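Oct 29, 2018 – Ruretti session, rhythm tracks for "Drimholm"

Continuing from the notes on the bass DI. Junhao Ding has the session drive until tomorrow, so this is from memory and from the sheet taped to the desk.
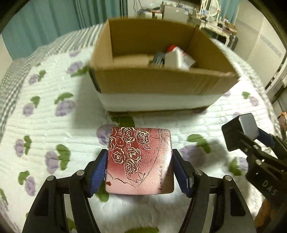
We got the drums down on the third full take. Tempo is 155 in the session, counted as half time by everyone in the room, so the click was set to a rimshot on the half notes with nothing in between. Osman asked for it that way. The first two takes had the eighth-note click on and his hi-hat kept leaning forward to meet it.

Kit mics, for when we have to match this later:

- Kick: dynamic inside, a hand's width off the beater head, blanket over the front
- Snare: top only. Bottom mic was up but I muted it, too much wire noise with the tuning this low
- Hat: none. Plenty in the overheads
- Overheads: spaced pair, lower than usual
- Room: one ribbon at the far end by the door, facing the wall

The snare is tuned high for the one drop tunes and low for this one. Don't copy the snare channel settings across from the other songs. I did that in the morning and lost half an hour wondering why it sounded like cardboard.

Bass. Recorded DI and amp together. The amp track is 249 samples behind the DI, measured off the first note after the pickup fill. I nudged the amp forward and left the DI where it was. Checked the low end in mono with the kick and it's solid now. Before the nudge the open E nearly went away. The number is only good for today's mic position. If the cab gets moved, measure again.

Flat wounds on the bass, tone rolled off all the way. There is a buzz on the A string at the fifth fret that I can hear on headphones and can't hear on the monitors. Leaving it.

Guitar skank. Two passes, same part, different pickups, panned left and right. The left pass is good. The right one drifts in the second verse, and I'd sooner replay it than edit it. Muting hand was getting tired by then. The high-pass is on the way in, so there's no getting the bottom back. Nobody will want it.

Organ bubble not done. The reason is the hum – the organ and the spring tank are on the same power strip and the tank picks it up as soon as the drawbars come out. Tried turning the tank sideways, slightly better. Tried the outlet by the window, much better, but the cable doesn't reach without going across the doorway. Need a longer one. Until then we could print the organ dry and send it to the spring afterward. Junhao doesn't like that idea, he wants the player to hear the spring while playing. Fair point, could use a plug-in spring in the headphones only.

Tape echo: the old head was reading dull, cleaned it and got some top back. Repeats still wobble when it's cold and settle after 20 minutes or so of running. Turn it on before setting up mics next time. For the dub version I'd like the echo on the snare hits going into the second half, played by hand on the send and not drawn in. We did one practice run at that and I had the feedback too high, which took off and clipped the return. There's a bit before it clips that is worth keeping. It's on the playlist marked "dub rough".

Horns are booked at Kurkstead in January. The room there is bigger and brighter than ours. I'd ask them to record fairly close and send us the dry tracks, and we put the space on here so it sits with the drums. Charts need to go out before that. The bridge is still written for trumpet and tenor only and Osman now wants a trombone under it. He hummed me the line, it's on my phone.

Rough mix notes:

- Bass louder than feels right, then kick up to meet it
- Left guitar down a touch in the intro
- Leave the vocal guide muted when listening to drums, it makes me think the fills are late and they aren't
- Fade or hard stop? Recorded both. The hard stop has a stick noise after it

To do

- [ ] Replay right guitar, verse 2 to the end
- [ ] Longer power cable for the organ
- [ ] Get the session drive back from Junhao and make the second backup
- [ ] Write out the trombone line
- [ ] Label the outputs on the patchbay, bottom row. Two of them are swapped and I only remember which when something is already wrong

Desk recall sheet is in the blue folder. Channel 7 is written down as "pad in" but the pad was out, so correct that if you get to it before me.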